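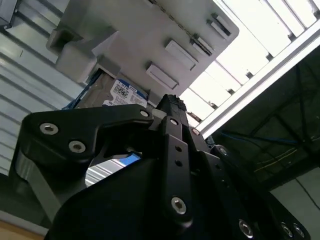

A robot hired to take hard drives out of old equipment spent much of a night shift last month removing one of them, very slowly, to the sound of its own alarm.

The machine, one of two arms at the Bultard recycling works on the edge of Stalonow, stopped shortly after 3am with its gripper closed on a drive and neither the will to pull nor the sense to let go. It remained in that position until the morning crew arrived at 6am and switched it off at the wall.

No one was hurt, and the firm said no customer data had left the building. Given that the drive in question had not left its slot, few doubted it.

Bultard takes in unwanted recorders, office computers and storage boxes from councils and small businesses, strips out the drives and shreds them. The arms were brought in last spring to do the stripping, a job the company's brochure calls "tedious, repetitive and ideally suited to automation". The fault report, which runs to 22 pages, suggests that the automation found it tedious as well.

According to the report, the trouble began with a worn pad on one of the fingers. The pad slipped, the arm concluded that it had missed, and it went back for another go. It is allowed four attempts at any drive before it must give up and call a human. On this occasion the counter that keeps track of the attempts was reset each time the gripper touched the casing, so as far as the arm was concerned every try was its first.

It carried on in this hopeful spirit for more than 1000 attempts. The squeeze was raised a little after each slip, as designed, until the motor in the gripper grew warm enough to trip its own cut-out. At that point the jaws locked shut, also as designed, so that nothing could be dropped on anybody's foot.

The alarm that followed was heard by the night supervisor, who was in the next building and took it for the forklift charger, which makes a similar noise and is generally ignored. A text message was sent as well. It went to a phone in a drawer.

"The safety systems worked as intended," Bultard said in a statement. "The arm came to a controlled stop and stayed within its guarded area throughout. We accept that it could have come to a controlled stop sooner."

The firm that supplied the arms, Rugemalira, took a slightly different view. It said that the finger pads should be looked at every fortnight and changed when they show wear, and that this was in the manual. Bultard replied that the manual gave the check under "cleaning", where its staff had not thought to look for it. Both firms said they were working together closely.

The software that counts the attempts is made by a third company, Hullorine, which has put out a fix. A short note to customers describes the fault as "over-persistence in rare grip conditions" and advises anyone using the same version to install the update before the next unattended shift. Sites that cannot do so are told to set a time limit on each pick by hand.

The more serious part of the report deals with what happened after the crew came in. With the power off, the jaws stayed clamped, and a technician reached past the guard to work the drive free with a screwdriver. The gripper holds its force on a spring when the motor is dead, and it let go all at once. The technician's hand was clear at the time, which the report puts down to luck, adding in a rare moment of plain speech that luck is not on the list of approved controls.

Staff have since been told to use the release key, a small tool that came with each arm and undoes the spring gradually. One key was found hanging in the office. The other has been reordered.

Night running at the works was halted for a fortnight and has now resumed with both arms back in use. The pads have been replaced, the fortnightly check has been moved to its own page, and the text messages go to a phone that someone carries. The alarm has been given a new sound. Workers were asked to choose it and settled on a duck, which was turned down by management in favour of a two-tone horn.

The local safety inspector has asked for a copy of the report and for proof that all those who work near the arms have been shown how to use the key. A visit is expected in November.

The drive was eventually taken out by a member of the day shift, using the key and then her fingers. It was shredded before lunch along with the rest of the batch.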